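The Second Pair of Hands at Guerreiro

The stores open at ten, and for years the prep room at Guerreiro started at four in the morning to be ready for them. The company stocks display tables for home goods stores: fruit baskets, pans with bread in them, flowers in vases. It keeps 3,000 pieces on its shelves, and most of the work is picking them up and setting them down where a plan says they go.

Celeste Amaral has run the prep room for nine years. When the owners told her in September that a robot arm would take over part of the table setting, she had a crew of 30 and a lot of questions to answer before lunch.

"People wanted to know whose table it was going to stand at," she says. "I didn't have a good answer that day."

Nobody was let go. Three people moved from table setting to repair and packing, at the same pay. Two of them asked for the move. The third did not, and she still says she misses the tables.

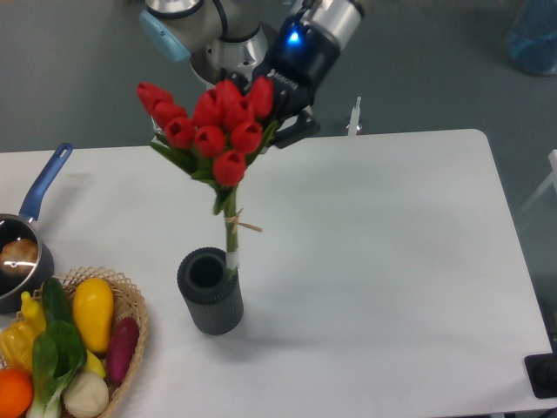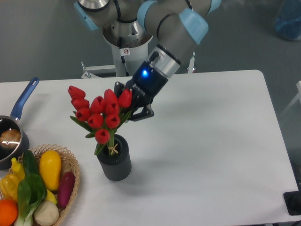 Flowers are the job the crew argued over longest. Sumathi Kandasamy set them by hand for six years and now teaches the arm, guiding it through each pickup and correcting it when the grip is wrong. A bunch of tulips tied with twine is easier for her to teach than separate stems, because the fingers can close on the stems and leave the blooms alone. She also decides what shares the table. The pan with the long blue handle stays on the left, next to the basket, and she wants the space to the right of the vase kept clear.

Her old job was hard on the shoulders and easy on the mind. The new one is the reverse. By two in the afternoon she is tired in a way she wasn't used to, and she has asked for a second break. Amaral gave it to her.

The pay took longer. Kandasamy trained for the work through the fall on her regular hourly rate. Her raise came only after she wrote up what she did in a shift and handed it to the owners — it ran to four pages.

The arm has been through 1,333 practice placements so far. It is slower than Kandasamy was. It also works through the early hours, and the crew now starts at six. Several people on the floor have children in school, and for them the later start matters more than anything else that has changed.

Not everyone is convinced. The packers worry that their tables are next, and Amaral won't promise them otherwise. She has asked the owners to give the crew three months' notice before another station changes. They have agreed to it out loud, and she is waiting to get it on paper.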